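Switching the house from oil to a heat pump

September 2023

We moved into this house with an oil tank in the cellar and a boiler older than our marriage. For the first few years I didn't think about it much. The truck came, the hose went in the side of the house, and a bill showed up. Then we had a winter where the bill got hard to ignore, and I started keeping the receipts in a folder.

That last full winter on oil cost us $2,760. I know people with bigger houses pay more. Ours is a small cape with two bedrooms upstairs under the slope of the roof, and I thought that was too much money for a house where I still wore a sweater to breakfast.

I got quotes from two companies. The first was Valgate, who do most of the oil work in our area and have started putting in heat pumps on the side. Their man was polite, but he spent most of the visit telling me to keep the boiler. The second was Stedden, a smaller outfit two towns over. They sent someone who measured every room, looked in the attic, and asked for our old fuel bills. We went with Stedden. They weren't the cheaper of the two.

Before they would install anything they wanted the attic dealt with. The insulation up there was thin and somebody had walked on it for decades. We had it topped up and the gaps around the chimney and the light fixtures sealed. That job took a day and a half and made more dust than I expected. The upstairs bedrooms felt different within a week, and this was before any new equipment went in.

The heat pump itself is a Trirkon, one outdoor unit with three heads inside. The outdoor unit sits on a stand behind the kitchen, high enough to stay clear of snow. One head is in the living room, and there is one in each bedroom. We kept the boiler for hot water and for backup the first winter. I would do that again. It was one less thing to worry about in November when we turned the new system on and didn't know what it would do.

A few things I wish I had known.

The heads do not like being turned up and down. With the boiler I set the heat back at night and brought it up in the morning. The heat pump takes much longer to bring a cold room back, and it works hard doing it. Once I left it at one setting the house was more even and the electric use went down.

Closed doors matter. The bathroom has no head of its own and gets cold if the door is shut all night. We ended up with a small wall heater in there, and it runs for a few minutes in the morning.

The defrost cycle makes a noise. The first time I heard it I went outside in slippers with a flashlight. It sounds like a long sigh and some steam comes off the unit. You get used to it.

The thermostats that came with the system were fine. I swapped the living room one for a Lubis because I wanted a display I could read without my glasses. It did take me an evening to set up, and the manual was not much help.

The filters need washing. I do it every month in the kitchen sink and let them dry on a towel. It takes ten minutes, and in the one month I skipped it the airflow dropped enough that I could tell.

As for money, our electric bill went up and the oil bill nearly went away. In the coldest month we used 114 gallons of oil the year before, and the boiler alone burned far less than that with only hot water to do. Our highest electric bill of the winter was $155 over what it had been the same month a year earlier. I won't claim that every house will do as well. Ours is small and we fixed the attic first.

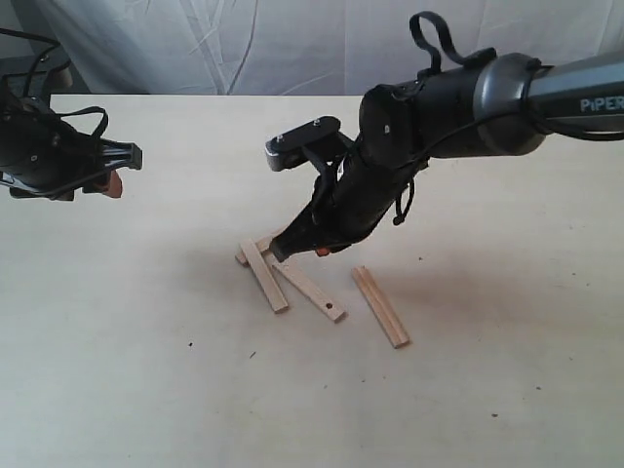

A reader wrote in after my last post to say that the attic work probably did half the job, and that people should do that part even if they never buy a heat pump. I agree with that. If I'd had money for only one of the two, I would have done the insulation and lived with the boiler a while longer.

Next on the list is the hot water. Stedden has priced a heat pump water heater for the cellar, and if we go ahead the boiler and the tank can both come out. The tank removal is a separate quote and I am still waiting on it. I also need to find out whether the cellar will get too cold with that thing running down there, with the pipes along the north wall being as close to the stone as they are.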